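**25th April. Forwood, textile care workshop, wash room. Job 2857 (dark workwear, mixed).**
Entry by R. Neagu. Read and countersigned by B. Preda.

## Purpose

Job 2857 is the dark workwear returned from the Clurkthorpe site. The department has received repeated remarks that dark garments come back from the wash with a gray cast across the shoulders and along the seams, and that small metal parts are marking the cloth. The present entry records how the job was sorted, loaded and unloaded, and sets out what is to be changed in the loading sheet.

The entry continues the notes begun in January, in which the same complaint was attributed to detergent residue. That explanation remains open. Overloading and poor sorting had not been looked at separately, and the purpose today was to look at them.

## Sorting

The bags were opened on the long table and the contents divided into dark tops, dark trousers, and everything else. The sorting sheet allows colored items to travel with the darks only if they are marked as colorfast on the care label. Several labels were worn beyond reading. Items with unreadable labels were set aside in accordance with the sheet, with the exception of the yellow-green, which is addressed separately in this entry.

Pockets were checked by hand. The usual paper was removed, together with one pencil and a folded dust mask. Zippers were closed, and hook-and-loop tabs were pressed shut so that they would not collect lint from neighboring garments.

The sorting sheet instructs staff to remove "loose metal." It does not say what is to be done with metal which is attached to a garment, and practice differs from one person to the next. Ms. Preda removes whatever can be unclipped. I have generally left attached metal in place and turned the garment inside out over it. Both practices are defensible under the present wording, and that is a fault in the wording.

## Loading

The program selected was the 40 degree dark cycle with reduced spin. Dobos liquid detergent was measured with the small cup at the lower mark. No softener was used. The gray cast is easily confused with softener film, and it was thought better to leave one possible cause out.

The load was mostly dark cloth, with the yellow-green piece toward the right of the drum. Immediately to the left of it a small silver ring or clip lay against the black fabric. It had passed through the pocket check, and I take this as sufficient evidence that the check as written does not find attached metal.

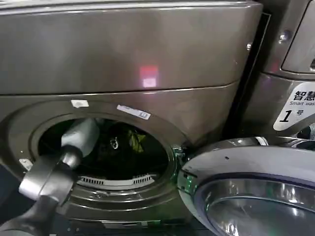 ## Filling height

The loading sheet gives the filling height as "comfortably full." This is not an instruction. A new member of staff will fill to the top of the opening, and an experienced one will stop when the pile no longer drops under its own weight. The result in the second case is usually correct, but it cannot be taught from the sheet.

The following wording was agreed with Ms. Preda and is to be tried on the next dark jobs:

- Place garments singly. Do not push in a rolled armful.
- Stop while a flat hand can still pass between the cloth and the top of the drum.
- Do not press the pile toward the back in order to gain room.
- Heavy trousers go in before tops.
- If a garment hangs over the lower lip of the opening, lift it clear before the door is closed.

The last line is added at the request of the Stirnodside wash room, where a sleeve was caught between door and seal earlier in the year. The garment was torn at the cuff and had to be replaced. The same fault has been noted here on a smaller scale, as a crease with a dark line of rubber along it.

## Unloading and the small items left behind

Garments are taken out one at a time and shaken once, at arm's length, before they go into the basket. The shaking is in the sheet and is regularly left out when the room is busy. Staff are reminded that it accounts for a good part of the difference between a shirt that can be hung as it is and a shirt that must be pressed.

The drum is then to be checked by eye and afterward by hand. Dark socks and dark cloth in general are difficult to see against the side of a drum, particularly at the right, where the open door makes people stand a little to the left and look in at an angle. Washer number 1 opens to the right, toward its neighbor, and everyone adopts the same position in front of it.

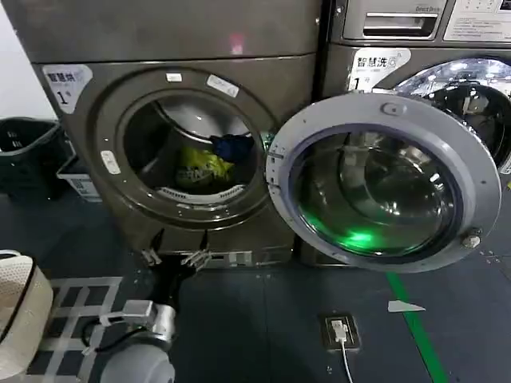

*Photo: Forwood textile care workshop, wash room record*

The yellow-green item with the dark lettering is easily found wherever it lies. The dark blue cloth pressed against the right side of the drum is the kind of thing that is missed, and I would expect it to be missed by a person who relied on the color of the brighter piece to judge whether the drum was clear. Ms. Preda made the same remark independently when the draft of this entry was read to her.

The instruction will therefore read: "Pass the hand once around the full inside of the drum, beginning at the right." Beginning at the right has no technical merit beyond the fact that it is the side usually forgotten.

## Yellow-green items

The question of whether yellow-green may be washed with dark blue and black has been raised at Clurkthorpe more than once. The arguments as they stand are as follows.

In favor: the quantity is always small, a separate cycle for so little cloth is wasteful, and no transfer of yellow onto dark cloth has been reported in this workshop.

Against: dark cloth sheds onto yellow-green, and the yellow-green dulls. Where the color is there for visibility, a dull garment must be withdrawn. Lettering may also crack if it is rubbed repeatedly against zippers and heavy seams.

My own view is that the second argument is the stronger where the item is safety clothing, and that the first may stand for everything else. It is proposed that yellow-green safety clothing be held in a mesh bag until there is enough for a cycle at 30 degrees. Other yellow-green pieces may go with the darks, turned inside out, provided the label can be read.

Ms. Preda does not agree with the last condition. She points out that half the labels from Clurkthorpe cannot be read in any case, and that the condition will simply produce a growing pile on the table. Her note is attached to the sorting sheet. To be settled when the Stirnodside results are available.

## Door, ring and seal

The following points of housekeeping were recorded for washer number 1. The same points are to be applied to the washer beside it.

1. After the last load the door is left fully open. It is not to be left resting against the catch.
2. The seal is wiped along the lower fold with a cloth wrung out in plain water, and the fold is opened with the thumb so that lint behind it can be lifted out.
3. The glass is wiped inside and out. Detergent film on the inner side of the bowl is the first sign that the measure has been too generous.
4. The small stickers around the opening are to be left in place for the present. One of them sits at an angle and staff have asked whether it may be peeled off. It may not, until its purpose has been confirmed with the supplier.
5. The large label at the upper left of the front, with the number 1 on it, is the one to quote in the job book. Staff have been writing "left washer," and this ceases to mean anything as soon as the book is read in another room.

With the door of number 1 wide open there is little space to stand in front of the neighboring washer. The two should not be unloaded at the same time. Baskets are to be placed to the left of number 1 and kept out from under the door.

## Results so far

The gray cast was present on the shoulders of some tops before washing. This was noted at the table and had not been noted in January, when garments were examined only on return. It follows that at least part of the complaint concerns wear or storage dust and should not be entered against the wash. The remainder is to be judged on the drying rail under the daylight lamp, against the reference shirt kept in the cupboard.

No conclusion is drawn on the detergent.

## Actions

- R. Neagu: rewrite the filling and pocket sections of the loading sheet. "Loose metal" to become "all metal that can be unclipped, and any that cannot is to be turned to the inside."
- B. Preda: request readable replacement labels from Clurkthorpe, and a mesh bag in the large size.
- B. Preda: ask the supplier about the stickers.
- Both: examine job 2857 on the rail and enter the findings on the facing page.
- Reorder Dobos liquid. The container on the shelf is the last.

Rail check still to be entered. The reference shirt was not in the cupboard when I looked for it, and if a colleague has taken it to Stirnodside it is to be returned with the next bags.

R.N. / B.P.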